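Household and shop-floor robots

Household and shop-floor robots are machines meant to take over small manual jobs that people still do by hand, such as folding towels, loading dishwashers, packing boxes and fitting parts together. Robots have welded and painted cars for decades, but chores are a different kind of problem, and a wonderfully hard one! A car body arrives in the same spot every time. A sock never does.

Progress so far

Floor cleaning was the first chore to be handed over with real success, and lawn mowing came next. Both jobs let the machine roll around without picking anything up. Work with hands has moved more slowly. In a trial at the Steten workshop, written up on 9 September 2018, a two-armed machine was given 20 everyday tasks and finished eight of them without help. Wiping a counter went beautifully. Buttoning a shirt did not go at all.

The Lavitz test, named after the packing plant where it was first used, looks at one job done many times over. The best run on record is 197 parts placed in a shift – far behind a practiced worker, but with very few drops.

Handling small parts

Flat and see-through things are among the toughest. A thin plate gives fingers little to hold, and clear plastic can fool the cameras that many machines use to judge distance. Maj-Britt Torvik, who ran the Söderlund course on robot hands, called this "the last inch," and her students spent 17 weeks on it.

Close work with an orange piece and clear plastic, seen from between the fingers: 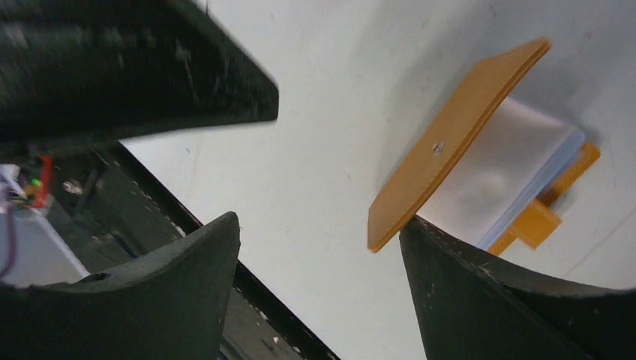
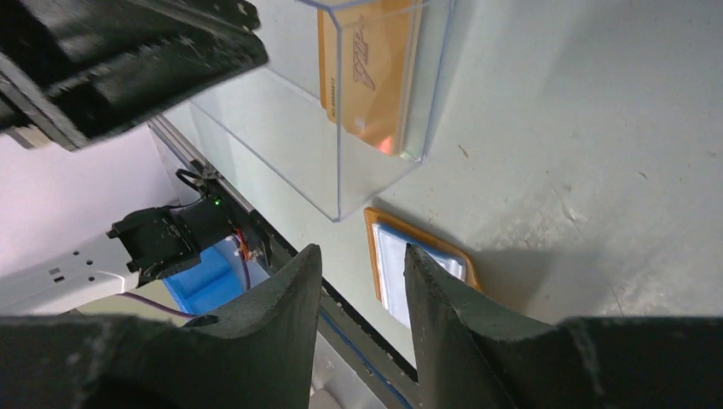

Soft finger pads have helped a great deal, as they give a little on contact and forgive a poor aim. A second arm helps too, by holding one part steady as the other moves. The Satby group has also had good results with touch sensors, which let a hand feel a part begin to slip and tighten up in time. Their newer hand can pick up a coin from a bare table, and work on thread and cloth started in August.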